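Does the Gollano label mean anything? Olga Paredes, term project

Gollano oranges cost more at every shop I visited, and the sticker promises "sweeter fruit from the valley." I asked 60 students to taste them against the cheap ones from Skistari. Almost half picked the cheap ones.
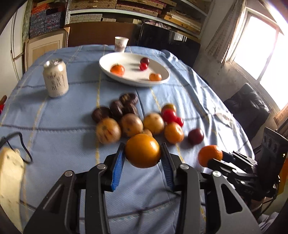
The growers' leaflet claims 780 farms follow the same rules. I wrote to the office in March asking what the rules are and got the leaflet again. My test was small and everyone had just eaten lunch, so I would not trust it too far either.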